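Is the refurbished office PC really the green choice?
Student project report, Materials and Reuse module
Authors: Primo Cirillo and Volkan Polat
Submitted 02/05/2020

1. Why we chose this

We were given a list of topics and picked desktop reuse, mainly because both of us had bought second-hand machines and wanted to know whether we had been had. The claim you meet everywhere is that an old office tower can be stripped, cleaned and sold on with very little effort, and that nearly all of it is worth keeping. Sellers say it, council leaflets say it, and the course reader says it too, without a source. We thought it deserved a closer look than it usually gets.

Our question was narrow. Given an ordinary desktop of the kind offices throw out, how much of it can a careful person take apart and put back into use, and where does the work get awkward?

2. What we had to work with

Semaan, a small reseller, let us have eight scrap towers that had already been through their first check. We are grateful for them, but the reader should bear in mind that a reseller does not give away its best stock. Two had clearly been opened before by someone in a hurry, with screws missing and one drive bay bent out of line. We kept those two in the study. Leaving them out would have made our results look tidier than the trade really is.

We followed the dismantling sheet published by Plaltance, which has 43 steps. It is a decent sheet in its first half. After that it assumes that every case is laid out in the same way, and we stopped trusting it.

3. Taking the machines apart

All the cases were laid on their sides with the cover off. We unplugged and lifted out the hard disk first, then the memory, then opened the retention plate and removed the processor. The power supply and the main board came last.

The hard disk is the part that guides make most fuss about, and we found it the easiest. Where the drive cage had a plastic latch, the job needed no tools. Where it did not, there were screws, usually in a place a normal hand cannot reach. We do not see how a buyer is meant to tell which sort they have before opening the thing.

Memory was simple in every case. Press the clips, lift the module, put it in a bag. The processor was another matter. Once the plate is open and the chip is out, the socket is bare, and on several common types its contacts are fine enough to be ruined by a sleeve or a dropped screw. The Plaltance sheet gives this one line. We think it should have a page, and it should tell people to put the plastic cover back on the socket straight away (Volkan made covers from card, which we do not recommend).

Cables slowed us down more than anything else. The fan leads are thin, and the plugs hold harder than the wire does. We damaged one lead by pulling it, and we have recorded that as our own fault and not the machine's.

4. What can be reused

Our views after finishing, part by part:

Case: sound, but hard to pass on. It is heavy, it takes up space, and people who want a case want a new one.

Power supply: we would not reuse one without a proper load test, and we had no equipment for that. Calwood's guide says a visual check will do. We disagree.

Hard disk: worth keeping if it passes a full surface test and has been wiped. The capacity on the label tells you nothing about its condition - a point some adverts seem keen to blur.

Main board: the weakest case for reuse. It suits only certain processors and memory, and its shape may tie it to the case it came from.

Memory: the best of the lot. Small, easy to test, easy to post.

5. Doubts about our own work

Eight machines is not many, and they came from one source. We are also beginners, so our times per machine would not stand up next to those of a trained bench worker, and for that reason we have left them out. Primo wanted to include a saving in carbon using the Ruvberg calculator. We tried it with the same machine twice, changing only the age we typed in, and got answers so far apart that neither of us could defend putting one in print.

We did not rebuild every machine either. Stripping is quick to learn. Rebuilding needs matching parts, and we often did not have them. Any report that counts a removed part as a reused part is counting too early, and our first draft in December did exactly that.

6. What we would say to the next group

Ask for machines from more than one supplier. Get access to a power supply tester before you start. Label cables before unplugging them, even the obvious ones. Treat published reuse rates with suspicion until you know whether "reused" means fitted in a working computer or sitting in a box on a shelf.
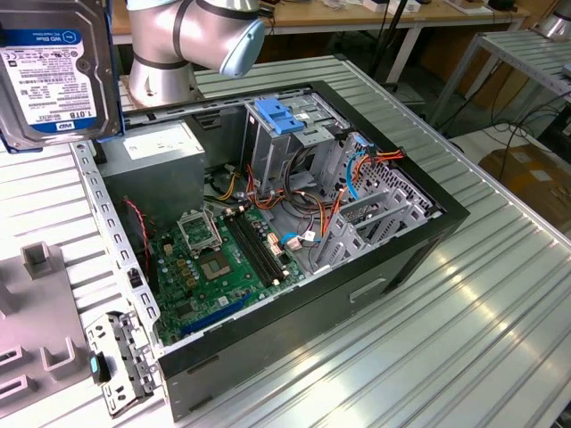 Figure 1. Desktop case on its side, with the memory slots and processor socket empty. WD Blue 1.0TB hard disk at upper left.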